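4.2 Seasonal change of bedding and the question of storage

The second group of answers concerns the moment when the summer bedding is put away. In our survey 355 households in Rosent and Neseck were asked in which month they change from a sleeping mat to a thicker cover, and where the mat is kept afterwards. September was the most frequent answer in both towns, but the reasons were different. In Rosent the households spoke mainly of the night temperature. In Neseck they spoke more often of the school year, because the children's room is arranged again at this time and the other rooms follow.

Mats with a sewn border create a special difficulty. The slatted part can be wiped with a cloth, while the fabric part keeps dust and needs washing, and the two cannot easily be separated at home. Figure 3: Slatted mat in bands of tan, beige and reddish brown, with a patchwork border. 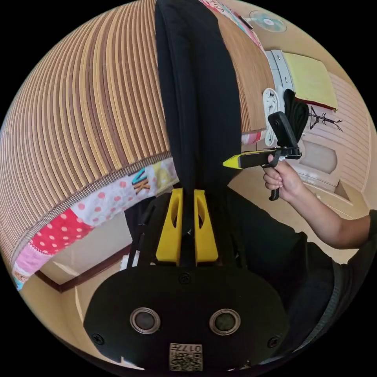
Respondents solved this difficulty in two ways. The larger group washed only the border by hand, with the mat laid over a bath or a balcony rail. The smaller group did not wash the border at all during the season and covered it with a sheet. We did not find a clear relation between the method and the age of the respondent, although the earlier study in Trerkov had suggested one. It is possible that the Trerkov result came from the housing type, as the older respondents there lived mostly in houses with a yard.

Storage was the subject on which the interviews gave more than the questionnaire. In the questionnaire most households marked only "cupboard" or "under the bed". In the 37 interviews the same people described a longer process, in which the mat is first left standing in a corner for several days, then moved behind a door, and only later receives its place for the winter. We call this period the waiting time. It lasted seven days or more in almost all interviews.

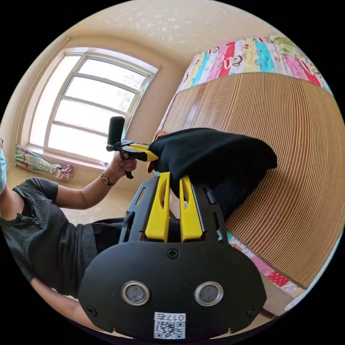
One respondent in Neseck objected to our word and said that the mat was not waiting for anything, she simply wanted to be sure that the hot nights would not come back. A mat which is tied and put on top of the cupboard, she added, is a mat you will not take down again for one warm night.

We accept this remark, and in the later interviews we asked about "the days before storing" instead. The answers became longer and more exact after this change.

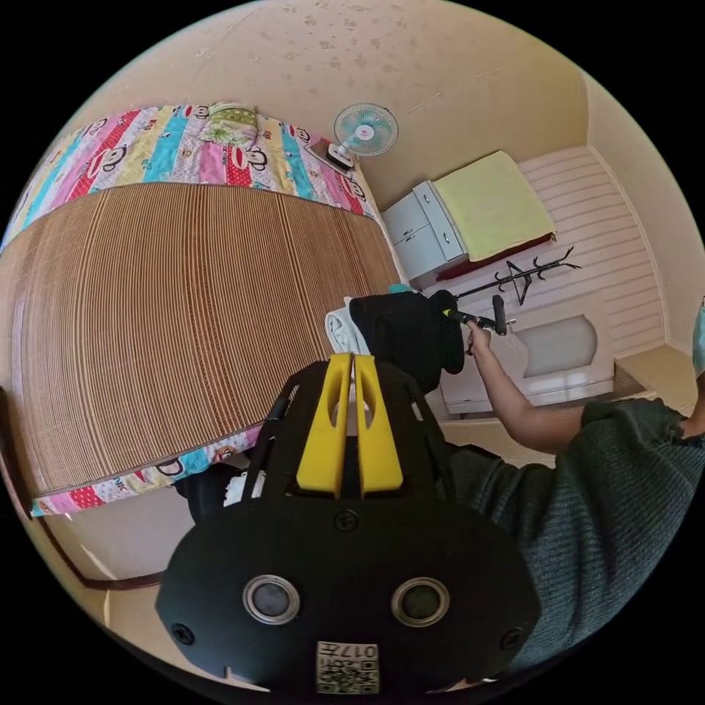
Room size also had an effect, but a weaker one than we expected. In small bedrooms the days before storing were shorter, and the mat was more often rolled than folded. Rolling was considered better for the slats, yet a rolled mat of double size does not fit in the usual wardrobe. Some households therefore gave the mat to relatives until spring. The Javier questionnaire, which we used as the basis for our own, has no item for bedding kept in another home, and we recommend to add one. The effect of this missing item on the Rosent data is treated in Section 4.3.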